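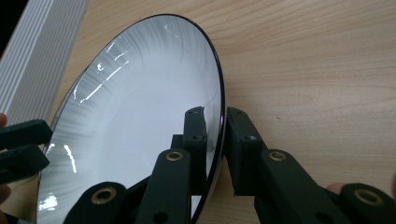 El plato blanco de borde negro, bien sujeto por el canto con la pinza de Fliltera.

Sábado, 28 de agosto de 2021. Abro hilo sobre el kit de pinzas de mano de Fliltera, que me lo habéis pedido un montón y llevo toda la semana trasteando con él.

Para quien no lo conozca: es una pinza que manejas tú con los dedos y que sirve para grabar tareas y enseñárselas luego a un brazo robot. Yo quiero que el mío ponga la mesa, ya veis qué ambiciones tengo en la vida.

Precio: 177 euros la pareja, sin cámara. La del kit Skarnach me salía bastante más cara y encima había que pedir los tornillos aparte, que eso todavía me escuece.

Montaje: 90 minutos con el manual delante. El paso 7 está fatal explicado, os aviso! Yo puse una articulación al revés y tuve que desmontar medio mecanismo. Si os roza al cerrar, mirad ahí primero.

Lo bueno - cierra suave y en paralelo, y con los platos se nota muchísimo. Coges el borde con una almohadilla por dentro y otra por fuera y ya está. Me lo esperaba más tosco, la verdad.

Lo menos bueno: a los 21 platos seguidos (sí, los apunto en una libreta) ya tengo el pulgar pidiendo vacaciones. El mango es pequeño para manos grandes y solo viene en una talla.

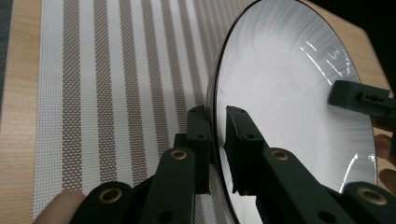 Tamara Marchuk pregunta si con platos esmaltados no resbalan las almohadillas, que ella con las de Dimier acabó pegándoles goma.

Pues Tamara, yo las uso tal cual vienen y de momento sin goma. Eso sí, agarro con calma y el plato siempre cerquita de la mesa, que la vajilla es mía y le tengo cariño. Con cosas que pesen más no he probado, así que ahí no me mojo.

Otra que me llega por privado: el soporte de cámara se compra aparte, y el de Kravchuk encaja si le limas un poco la base. Cinco minutos de lima y listo.

¿Lo recomiendo? Si vais a grabar en casa y no os asusta un destornillador, sí. Si lo queréis montado de fábrica, preguntad antes el plazo, a mí me dijeron enero y por eso cogí el kit suelto.

Mañana me pongo con los vasos, que me dan más respeto. Id dejando preguntas por aquí y las voy contestando!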